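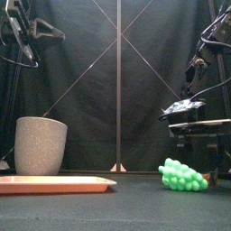
Pots, trays and getting stains out

Quick ones from the kitchen bench at Wekalley. Updated March 25, 2018, will add more when I get a minute.

Burnt bottom on a pot
Cover the black bit with water, 2 big spoons of bicarb, simmer 11 minutes. Leave it till cool. Wooden spoon to lift the crust, never steel wool on a speckled finish. Still stuck? Do it again overnight.

Orange plastic gone cloudy
Usually hard water. Half vinegar, half warm water, soak, rinse. Works on any colour but the bright ones show it worst. Tomato stains are differnt - put those out in the sun for an arvo, damp.

Trays that slide in the cupboard
Stand them on edge, not stacked. I use an old Garkora dish rack, cost me nothing. A strip of rubber shelf liner underneath stops the rattle.

Grapes
Don't wash till you want them. Bag with holes, back of the fridge, stems on. Going soft? Freeze on a flat tray, then tip into a tub. Good in lunchboxes in August too, kids don't care that it's cold.

Smelly lids
The seal is the problem. Pull it out with a teaspoon handle, wash seperately, dry it right through before it goes back.

Grease on dark benchtops
Drop of dish soap, hot cloth, then a dry one straight after or you get streaks. Spray cleaners leave a film - the Vekeck one was the worst I've tried. Microfibre for the last wipe.

Blunt peeler
Run a skewer along the inside of the blade a few times. Good for another 12 months if you're lucky.

Next up: oven racks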